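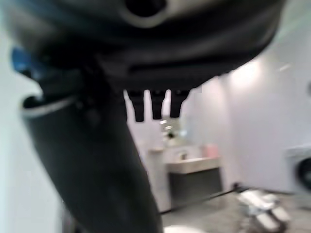 Call for participants: household chore trials, Clorstead site

Urunix is looking for adults to take part in a paid study on whether robots can do ordinary housework yet. The study runs at our test apartment in Clorstead, with a smaller number of visits to participants' own homes. Sign-ups are open from Sunday, March 29, 2026 and will stay open until all places are filled.

What the study is about

Robots can already do some chores when everything is laid out for them. Homes are rarely laid out for them. Bathrooms are narrow, things get left on the floor, and every household has its own idea of what a clean sink looks like. We want to compare how people do a set of common chores with how our test robot does the same ones, and we want people who do this work every week to judge the results.

We are not selling a product and there is nothing to buy at the end. The robot is slow, and at this stage it fails often. Part of your job will be to tell us when a chore was done badly, done well enough, or not done.

The chores

The first round covers bathrooms and laundry:

Wiping a countertop and sink, including around the faucet
Cleaning a mirror without leaving streaks
Picking things up off the floor and putting them where they belong
Loading and unloading a front-loading washing machine
Folding towels and putting them in a cabinet
Putting away bottles and other small items

A kitchen round is planned for August. People who finish the first round will be asked first, but you don't have to say yes.

What you will do

You will come to the test apartment for 2 sessions on different days. In the first session you do the chores yourself, at your normal speed and in your own way, while we record. In the second session you watch the robot do them from the hallway or on a screen, then go in and check the work. You fill in a short form after each chore. There is also an interview at the end, which takes 30 minutes.

You may also be asked to guide the robot through one chore using a hand controller. We'll show you how. Some people pick it up right away and some don't, and either is fine for the study.

If you choose a home visit, two staff members will bring the equipment and set it up. We ask that you leave the room as it usually is. Please don't clean before we come. Medicines, mail and anything else you would not want recorded should be put away.

Who can take part

You must be 18 or older and do at least part of the housework where you live. You should be able to stand, bend and lift a basket of laundry. If you can't do one of these, write to us anyway, as there is a separate group that only rates the robot's work and can do so sitting down.

We would especially like to hear from people who clean for a living: hotel housekeepers, home care aides, laundry workers and janitors. Experience with robots is not needed. Employees of Urunix or of Paredes, which maintains our test equipment, can't take part, and neither can people who live with them.

Pay

Each participant receives $200 after the second session. If you stop partway through, you are paid for the session you attended. Home visits are paid separately, and the amount will be given in writing before you agree to one. Bus fare and parking are covered if you keep the receipt.

We have places for 200 participants in the first round.

Safety and recording

A trained operator is in the apartment at all times and can stop the robot right away. You will not be in the same room while it is moving, except during the hand controller task, when you stand behind a marked line.

Sessions are recorded on video, including from cameras on the robot. Recordings are used for research and for training the robot's software. Faces are blurred before anyone outside the study team sees them. You can ask us to delete your recordings up to the end of August.

How to sign up

Fill in the form on the Prarer scheduling page, choosing "Clorstead chore trials" from the list of open studies. It asks for your age group, the chores you do most often, the days you are free and whether you would consider a home visit. If you are a match, we will call or email with a choice of dates and send the consent form for you to read ahead of time.

The test apartment is on the ground floor and there is no step at the entrance. Please wear shoes that are easy to take off. Questions about access, pay or recording can be entered in the comments box on the form.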